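机器人学习导论 讲义之六:怎样收集示范数据
主讲:Dorota Marciniak 讨论课:Baltazar Ochoa

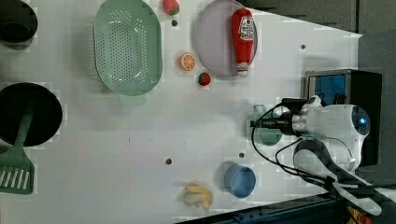
一、这一讲的范围

上一讲我们讨论了模仿学习的损失函数,假设数据已经在硬盘里。这一讲往前退一步,讨论数据怎么来。同学们在实验课上要自己操作机械臂,自己录,自己检查,所以请在上机之前把讲义读完。第四节和第五节在考查范围之内,第七节只供有兴趣的同学看。

中文不是我的母语,讲义里如果有不自然的句子,请在讨论课上告诉Baltazar,他会改在下一版里。术语第一次出现的时候,我尽量把英文写在括号里。

二、几个基本词

示范(demonstration):人通过遥操作让机械臂完成一次任务,从开始到结束的全部记录。

回合(episode):一次示范在文件里的单位。一个回合有一个开始时刻、一个结束时刻、一句任务说明。在这门课里,示范和回合差不多可以互换,不过一次失败的尝试也叫回合,请注意这个区别。

观测(observation):每一步里系统得到的信息,包括各个相机的图像、关节角度、夹爪开合的程度。

动作(action):每一步里发给机械臂的命令。我们记录的是末端的目标位姿加上夹爪的目标开度。有的研究组记录关节速度,两种数据混在一起训练以前必须先转换。

场景布置(scene layout):回合开始的时候,桌上有什么物体,每个物体在哪里,朝哪个方向。

任务说明(instruction):一句自然语言,例如“把杯子放到盘子上”。写法的要求见第五节。

三、任务和桌面

本学期用的是Oriddale任务集里的厨房部分。这个部分的物体有炊具,有玩具食物,有瓶子和小容器,都放在一张白色的桌面上。俯视相机从桌子的正上方往下看,机械臂从画面的右边进来。讲义开头的图里,夹爪在一个蓝绿色的马克杯上方,杯子是立着的。

请大家看着这张图想三件事。

第一件是颜色。桌上另外还有一个浅蓝色的杯子,也是立着的。如果任务说明只写“拿起杯子”,那么两个杯子都符合这句话。训练的时候模型会看到同一句话对应两种不同的动作,它可能学成一个中间的动作,夹爪就走到两个杯子之间去了。上一讲证明过,均方误差的最优解是条件均值,这里就是一个具体的情况。

第二件是重叠。锅铲搁在平底锅上,番茄酱瓶躺在盘子上。从上面看,两个物体叠在一起的时候,深度很难判断。要收集“拿起锅铲”的示范,叠放的布置和不叠放的布置都应该有,并且在布置表里写清楚是哪一种。

第三件是画面的边界。深色的锅和平底锅在画面左侧都只露出一部分。俯视相机的视野比桌面小,这是允许的,但是任务的目标物体不应该只露出一部分。目标物体在回合开始时必须完整地出现在俯视画面里。干扰物体没有这个要求。

关于阴影补充一句。物体的阴影在这张图里偏向左边。如果全部数据都在同一种灯光下面录,模型有可能把阴影当作物体位置的线索。换灯的安排见第六节。

四、录制的步骤

下面的步骤按顺序做。录制软件是Kimico,登录方法在实验课的第一次通知里。

1. 检查急停按钮。两个人一组,一个人操作,另一个人的手一直放在急停旁边。

2. 打开全部相机,等画面稳定。曝光和白平衡要锁定。去年有一组忘记锁定,夹爪一靠近镜头,整个画面就变暗,他们录的东西后来都没有用。

3. 从布置表里抽一张卡片,按照卡片摆放物体。卡片上只写区域,不写精确的坐标,区域里面的具体位置和朝向由你们决定。请尽量不要每次都放成你喜欢的样子。人的习惯很强:多数人会把瓶子的标签转向自己,会把两个相同的东西放成对称。

4. 机械臂回到起始位姿。起始位姿有五个,轮流使用。

5. 在软件里输入任务说明,然后开始录。控制和记录的频率都是20赫兹,不要改。

6. 完成任务。动作要连续,速度要平均。如果你需要想一想,请在按下录制以前想好。中途停顿会变成数据里的一长段“零动作”,模型学了以后会在同一个地方停下来不走。

7. 任务完成以后,夹爪打开,末端向上离开物体,然后停止录制。离开的这一段要保留在回合里面。

8. 当场标记结果:成功、失败、不确定。不确定的回合由另一位组员看回放决定。

9. 物体全部拿开,再抽下一张卡片。不允许只移动一个物体就继续录。

关于抓杯子,有一个常见的问题。夹爪可以从上面夹住杯口的一边,也可以从侧面夹住杯身,还可以夹住把手。三种方法都能完成任务。但是同一个小组里,一位同学总是夹杯口,另一位同学总是夹杯身,数据就有两个模式。这样的数据对扩散策略(diffusion policy)问题不大,对简单的回归策略影响很大。本学期第一次作业用回归策略,所以第一次作业的数据请统一从上面夹杯口。第二次作业可以自由选择,但是要在回合的备注里写方法的名字。

五、什么样的回合可以留下

Zbigniew Tomaszewski在十月整理了上一届同学的数据,全部是996个回合。他和我一个一个看过,删除了46个。删除的理由分成几类,写在这里给大家参考。

相机和动作的时间没有对齐。图像里夹爪已经闭合,记录里的开度还没有变化。这一类最难发现,播放的时候看起来一切正常。检查的办法是画出夹爪开度的曲线,再找到图像中手指第一次移动的那一帧,两个时刻相差超过两步就删除。

任务说明和动作不一致。说明写的是绿色的物体,操作员拿的是蓝色的物体。这种错误多数发生在一次实验课的最后一段时间,人已经累了。

手进入了画面。有同学在录制中间伸手扶正了一个物体。只要手在任何一个相机里出现过,这个回合就不能用,剪掉那几帧也不可以,物体的位置会在两帧之间跳跃。

结束得太早。物体已经放下,夹爪还没有打开,录制就停了。

请注意,失败的回合不在删除之列。杯子滑了一下又重新夹住,这是很有价值的数据,里面有恢复的动作。完全失败的回合放在单独的文件夹,第三次作业训练成功检测器(success detector)的时候要用。

任务说明的写法:

用动词开头。写清楚物体,有两个相似物体的时候必须用颜色或者位置来区分。颜色要用布置表里规定的词。蓝绿色的杯子,有人写“绿杯子”,有人写“蓝杯子”,有人写“青色杯子”,到了训练的时候,旁边那个浅蓝色的杯子就造成了很多混乱。规定的词是“蓝绿色”和“浅蓝色”,请不要用别的。

位置的词一律以俯视画面为准,不以操作员站的方向为准。“左边”是指画面的左边。这一条每年都有同学写错。

对相同的物体,颜色没有用。比如图里有两颗玩具草莓,一颗在画面最上方,另一颗靠近盘子的下沿。这时可以写“拿起离盘子下沿近的草莓”。写“拿起第二颗草莓”是不行的。

六、多样性怎么安排

每组第一次作业要交100个成功的回合。很多同学会问,是一个布置录很多次好,还是很多布置每个录一次好。在总数固定的情况下,我建议后一种。我们在课上比较过两个训练结果,布置多的那一组,在新的物体位置上明显更稳定,在旧的位置上稍微差一点。两条曲线在课件里,这里不再重复。

应该变化的因素,按照重要的次序:

目标物体的位置和朝向;
干扰物体的种类和位置;
机械臂的起始位姿;
灯光;
操作员。

不应该变化的因素:相机的位置、控制频率、夹爪的型号、坐标系的定义。如果有人碰到了相机支架,哪怕只是轻轻一下,也请停下来重新标定,并且在日志里写一行。不写的话,后面的人没有办法知道从哪个回合开始标定是错的。

灯光有三种设置,墙上的开关旁边贴着说明。每一种设置下面至少录四分之一的回合。

操作员之间的差别常常被低估。Ourania Sfakianakis的毕业论文里有一章讨论这个问题,她把每个操作员的轨迹画在同一张图上,不用看名字就能认出是谁。论文可以向我借,只有纸质的。

七、补充:和仿真数据混合

这一节不考。

实验室的Nikero仿真环境里有同样的厨房任务,可以自动产生示范。仿真示范的优点是便宜,位置的分布也容易控制。缺点主要在接触:杯口的厚度、手指上橡胶的变形、瓶子的滚动,在仿真里都和真实情况不同。

混合的时候,一个简单的办法是给每个批次规定真实数据的比例。我们试过一半对一半,效果可以接受。如果仿真数据多得多而不规定比例,策略会偏向仿真里的抓法,在真实桌面上常常夹得太浅。另外图像的外观差别很大,至少要做颜色扰动。有兴趣的同学可以读Bronisława Wasilewska的技术报告,在课程网页“阅读材料”的第三项。

八、作业

1. 用自己的话解释:为什么两个相似的杯子加上一句含糊的任务说明,会让回归策略走向中间的位置。请写出损失函数,不超过一页。

2. 根据讲义开头的图,为“把蓝绿色的马克杯放到浅紫色的盘子上”设计四张布置卡片。至少两张卡片里,盘子上一开始已经有别的物体。请说明操作员应不应该先把它拿开,任务说明要不要因此改变。

3. 写一个小程序,读入一个回合,输出夹爪开度的曲线和最长的零动作段的长度。零动作的阈值由你决定,请写出理由。

4. (选做)找到一个时间没有对齐的回合。练习数据里至少藏了一个。

第一题到第三题写在同一个文件里,以小组为单位提交。迟交请提前写邮件给Baltazar,不要写给我,我常常看不到。

讲义最后修改:2024年11月5日。与上一版不同的地方:第四节第九条是新加的,第五节的颜色用词改了。

本网站使用Cookie来改善您的浏览体验。继续浏览即表示您同意我们使用Cookie。 接受 | 仅必要 | 了解更多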